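Sorting out my aunt's house, part two

I said I would write again once the Munddale house was further along. It is January now and most of the upstairs is done, so I am writing down how it went while I still remember it. A few people asked after the first post how I was deciding what to keep, and the answer is that I had no method for the first couple of weeks and it showed. I moved the same boxes from the back bedroom to the landing and back again.

Paper first

The paper took longer than the furniture. My aunt kept every utility bill from the time she bought the house, and she kept them in order, which made it hard to throw them out. I called the lawyer's office and asked what they needed. They wanted the deed, the last several years of tax returns, anything from the bank, the car title and the insurance policies. The rest was up to me.

I shredded for two evenings until the shredder overheated, then gave up and took the remainder to a shop in Clurgate that does it by weight. They charged me $32. I should have gone there on the first day.

In the middle of the gas bills I found the receipt for the piano, bought used from a family on the same street, and a letter from the city about house numbers. Her house is 1047. Apparently it was 1046 for a short time before somebody noticed that the odd numbers were supposed to be on her side. She had written "told them so" across the top in pencil. I kept that one.

Clothes

Beca Jenkins came over for a Saturday's worth of work in the middle of the week and did the closets with me. She had cleared her own father's place the year before and she was faster than I was. Her system was to take everything off the hangers, put it on the bed, and not hold anything up to look at it. Coats went to the shelter on Minhas Street. Sheets and towels went to the animal rescue, which takes them in any condition as long as they are clean. Shoes were harder to place. In the end most of them were too worn to give away.

We checked every pocket. There were tissues, a lot of bus transfers, and a spare key to the garage that I had already paid to have copied.

Jewelry

I had been putting this off. My aunt did not own much that was worth money, and she said so often, but she had a great deal of it and she wore it every day. I told my cousins I would lay it all out on a table and they could each choose what they wanted before anything else happened to it. We drew numbers for the order. It went better than I expected. The younger ones mostly went for beads, and the one real argument was over a watch that does not run.

For anything with a stamp on it, I got a price from two places. The first buyer, in a strip mall, weighed everything together in one pile and gave me a number without looking at a single stamp. The second one sorted it into groups and told me which pieces were plated. The second offer was higher, and I would have gone with him even if it had been a little lower. Costume pieces are worth next to nothing to a buyer, so if someone in the family likes one, let them have it.

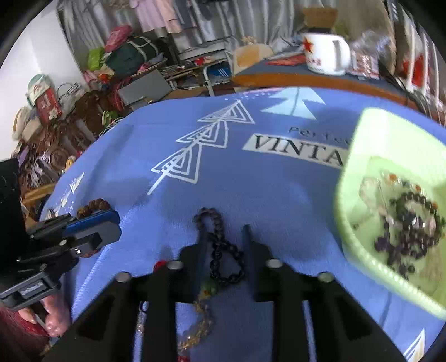
The kitchen and the basement

I kept the cast iron pan, the good knife, and the recipe cards. The cards are in no order at all and about half of them do not say what the dish is. One just lists flour, lard, salt, and "as before." My cousin is going to scan them.

The basement had water in it at some point, probably years ago, and the bottom row of boxes was ruined. Haris Gilani, who lives next door, lent me his dehumidifier and also helped carry the old freezer up the steps, which was a two-person job and should have been a three-person job. He mentioned that the gutter on his side has been dumping water against her foundation for as long as he has lived there. I had a man out to look at it. He said the repair could run up to $2000 depending on what he finds when he digs. I have not decided whether to do that before we list the house or just disclose it.

The piano

The piano is still there. I have called two schools and a church in Cokberg and they all have pianos. One mover quoted me a price to take it away that was more than she paid for it. It holds a tune fairly well except for a couple of keys near the bottom, and if anyone reading this is within driving distance and can bring a truck and some strong friends, it is free. Send me a message through the contact page.

Next is the garage. I have opened the door and closed it again.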